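Penrose Ribbon and Trim Kit, Fall Colors
Sold by Clolletti Craft Supply 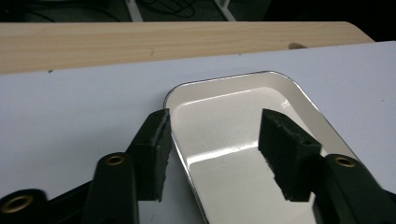
White tray with silver-gray rim, glossy interior.

The Penrose kit has the ribbon, trim and wire you need to dress a plain wreath form or a length of garland. Colors this season are rust, mustard, olive and a dark plum. The plum is new and replaces the brown we carried last year.

What comes in the kit
Wired ribbon, 2 inches wide, four rolls
Narrow cotton cord, one roll each of rust and olive
Felt strips for rolled flowers, 214 pieces, mixed colors
Green floral wire, one spool
Printed instructions for a bow, a rolled rose and a loop garland

Not included: wreath form, glue gun, glue sticks, scissors.

Using the felt strips
The strips are cut with one wavy edge. Start at the narrow end, roll snugly for a few turns, then let the roll loosen as you go. Put a dot of hot glue under the last inch and hold it until it sets. A full wreath on a 14-inch form takes around 300 strips if you cover the whole front, so order a refill pack for that. One kit is plenty for a cluster on one side.

The felt is a wool and rayon blend. It can be spot cleaned with a damp cloth but should not be soaked. The ribbon will fade in direct sun, so we suggest a covered porch or an indoor door.

Wreath forms that fit
Any straw, foam or wrapped wire form will work. If you use foam, test the glue on the back first and keep the gun on the low setting. The Drasov straw form is the one we used for the sample wreath in our store window. Dedex foam forms come in the same sizes and cost a little less.

Ordering
Kits ship flat in a cardboard mailer. Orders placed before noon go out the same day. Fall colors are available through November, and the winter kit (cream, red and pine) goes up in December. Unopened kits can be returned with the packing slip. Cut ribbon and opened felt packs cannot.

Related items
Felt strip refill pack
Low-temperature glue gun
Floral wire, green or brown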